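Dramness 小型工业单元开发项目调查:招商材料里的数字能信多少
城市与房地产专业 课程项目报告(终稿)

摘要:本报告以 Dramness 东侧正在建设的 Zikel 工业园二期为对象,核对开发方招商材料中的出租进度、就业带动和竣工时间三项说法。小组走访了现场和周边企业,查阅了公开的规划申请文件。我们的看法是,项目本身有需求基础,但材料里的几处数字口径混乱,有一处基本站不住。
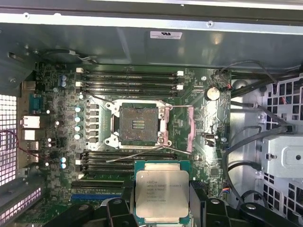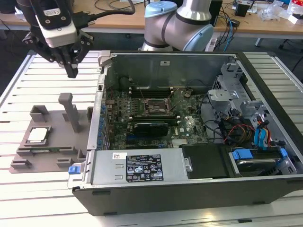
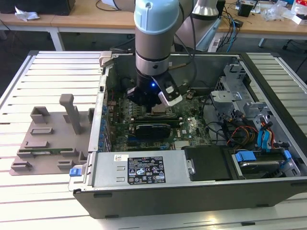

作者:Samuele Palumbo、Italo Gatti
指导教师:Jasper De Haan
提交日期:2026年7月31日,星期五

一、选题由来

开学时课程给了几个可选题目,我们挑了这个,原因很普通:Italo 每天坐车经过那块工地,围挡上的广告换了三次,每次都说“即将售罄”。第三次换的时候,钢结构还没有封顶。一个还没封顶的项目怎样做到“即将售罄”,我们想弄明白。

Zikel 工业园由 Allari 开发,一期已经投入使用,以仓储和汽修为主。二期规划为单层小型工业单元,面向本地的小企业,可租可买,总建筑面积 1,437 平方米,分成八个单元,前后两排,中间是共用的装卸场地。开发方的宣传册把二期称为“Dramness 最后一块成熟工业用地”。我们在规划部门的公开图上至少又找到三块性质相同的地,其中一块就在园区隔壁,所以“最后一块”这个说法从一开始就让人打折扣。

二、资料来源和方法

我们用的材料有四类:开发方的宣传册和网页;规划申请的公开文件,包括交通说明和排水说明;现场走访记录;与相关人士的访谈。接受访谈的有园区的招商负责人 Gerardo Pagano,以及一期租户 Rosario Messina,后者经营一家小型金属加工作坊,作坊就叫 Messina。

需要先交代的是,我们没有拿到任何一份租赁或买卖合同的原件。开发方以商业保密为由没有提供,这可以理解,但也意味着下文关于出租进度的判断只能建立在口头说法和外围信息上。访谈没有录音,记录由两人分别整理后对照,有出入的地方不采用。

我们原计划再访谈一家银行和一家评估机构,两边都没有回复。

三、出租进度

宣传册写的是“八席已定五席”。“已定”是个很方便的词。访谈中我们请 Pagano 先生逐个说明这五个单元的状态,得到的回答是:一个已签买卖合同,两个已签租约,另外两个是“意向非常明确”。再追问什么叫非常明确,答案是对方来看过现场,填了登记表,没有交定金。

照我们的标准,确定的只有三个。五个和三个之间差的那两个单元,恰好是后排靠里、装卸条件最差的两个。规划图上这两个单元门前的回车空间偏小,较长的货车需要倒车进入。我们不敢说意向方因此犹豫,但如果要在八个单元里挑最难租的,我们也会挑这两个。

另外,网页上的销控图把五个单元统一标成红色,图例只有“可选”和“已定”两种。潜在买家看不出哪些是签了约的,哪些只是登记。对一个想买下来自用的小企业主来说,邻居到底是谁、有没有邻居,关系到公共区域的维护费由几家分摊,这个信息被抹平是不太合适的。

Pagano 先生的解释是,行业里都这么标。我们查了另外两个园区的网页,一个确实这么标,另一个区分了“洽谈中”和“已签”。所以“都这么标”也要打折扣。

四、就业带动

这一项问题最大。宣传册第二页写道,项目建成后将带来“最多 700 个就业岗位”,当地的几篇报道照抄了这个数字,有一篇还把“最多”两个字抄丢了。

用二期的总建筑面积除一下,平均每个岗位分到的面积大约是两平方米。一张办公桌加一把椅子差不多就占完了,还没有放机器、货架和过道。Messina 先生的作坊面积与二期的中等单元相仿,连他自己在内五个人干活,他说再加两个就转不开身。即便按他说的上限,八个单元全部满员,也离宣传册的数字很远。

我们就此询问了开发方。第一次的答复是该数字“包含间接就业”。第二次的答复是该数字“涵盖整个园区,包括一期和远期规划”。两种解释不能同时当作同一个数字的来源,至少宣传册上没有任何脚注。远期规划目前没有提交申请,把它的岗位提前算进来,我们认为不妥当。

规划申请文件里的交通说明反而给出了一个旁证。该文件为二期配置的停车位是 40 个,并称足以满足员工和访客的日常需要。如果交通说明是认真写的,那么编写的人心里想的显然是几十个人的园区。同一个项目,对规划部门说一个规模,对媒体说另一个规模,这在我们看来比单个数字偏高更值得注意。

当然也要替交通说明泼一点冷水。它假设相当一部分员工乘公交上班,而经过园区的公交线路傍晚就收班,实行两班制的企业用不上。我们在现场看到的一期门口,车已经停到了路肩上。

五、竣工时间

材料称二期在三月开工,年底交付。现场走访时前排主体钢架已经立起,后排只做完基础。施工方的人告诉我们进度正常,但没有给出书面的进度表。

我们不具备判断施工速度的专业能力,只能指出几个会影响交付的环节。第一是电力增容。一期租户普遍反映供电余量不大,Messina 先生说他添置一台焊接设备时等了很久才批下来。二期的容量申请是否已经获批,公开文件里查不到,Pagano 先生的回答是“正在走流程”。厂房盖好了没有足够的电,对加工类企业来说等于没有交付。

第二是排水。排水说明要求在装卸场地下方设置滞留设施,这部分必须在地面硬化之前完成,我们去的那天还没有看到动工的迹象。也可能已经安排在下一阶段,我们没有进一步的资料。

第三是路口改造。规划许可附带一项条件,即园区出入口改造完成之前不得投入使用。宣传册对此只字未提。这个条件不难满足,但道路归谁施工、费用由谁出,我们问了两边,两边都指向对方。

综合这些,年底交付有可能做到,我们倾向于认为前排能按时,后排未必。

六、价格与需求

这里说一点对项目有利的话。Dramness 的小型工业单元确实紧缺,老城区的几处作坊用房条件很差,有的层高不够,有的夜间不许装卸。Messina 先生搬来一期之前租的是旧院子里的后屋,他对现在的房子总体满意,对管理费不太满意。他说如果二期有合适的单元,会考虑再租一间当仓库,前提是租金不要比一期高出太多。

问题恰恰在这里。二期的报价按平方米算明显高于一期,开发方的理由是保温更好、门更高、屋面预留了光伏荷载。保温和门高对部分租户有用,光伏荷载目前只是预留,板子要租户自己装,产出的电怎么结算没有说法。把一项需要租户自己再花钱的东西写进涨价理由,我们觉得有些勉强。

买卖方面,宣传册附有一张投资回报示意表,假设单元常年满租、租金每年上调、没有空置期、没有维修支出。表下有一行小字说明“仅供参考”。我们把空置期和基本的维护费用加进去重新算了一遍,结果对空置期的长短非常敏感,不同假设下差别太大,因此不在正文里列出数字,以免我们自己也犯同样的毛病。计算过程见附件 2。

七、小组工作中的问题

这份报告也有不少弱点,指导教师在中期评议时已经指出过几条。

访谈对象太少。租户只有一位,而且是愿意跟学生聊天的那种租户,忙得没空理人的可能情况不同。我们在一期逐户敲过门,大部分请我们改天再来,改天去了仍然如此。

立场问题。De Haan 老师在初稿上批注,说我们读起来像是先有了结论再去找证据。我们重读后承认第四章的初稿确实如此,删去了两段没有依据的推测,包括一段关于开发方资金状况的猜测。出租进度一章维持原判断,依据是 Pagano 先生本人的说明。

面积口径。规划文件用的是总建筑面积,宣传册有时用总面积,有时用套内面积,切换时不作说明。我们一律采用规划文件的口径,个别单元与宣传册对不上,差额的来源没有完全查清。

分工上,现场和访谈由 Palumbo 负责,文件核对和计算由 Gatti 负责,第六章两人合写,所以文风有些不一致,没有来得及统一。

八、结果与建议

1. “已定五席”应改为三个已签约、两个登记意向,销控图应增加相应图例。

2. 就业数字应撤下,或注明计算范围和方法。在开发方给出可核对的算法之前,建议引用该数字的报道作出更正。

3. 年底交付应按前后两排分别说明,并公开电力增容和路口改造的进展。

4. 投资回报示意表应加入空置期和维护费用,否则不宜作为销售材料使用。

5. 有意承租的小企业在签约前应书面确认供电容量、装卸时段和管理费的分摊方式。Messina 先生补充说,还应当问清楚垃圾箱放在哪里,他的门口现在放着三家的。

报告初稿已发给开发方征求意见,截至提交时收到的回复是一封邮件,感谢我们对项目的关注,并附上了新版宣传册。新版宣传册换了封面,就业数字没有改。

附件 1:访谈提纲
附件 2:投资回报重算表
附件 3:规划申请公开文件目录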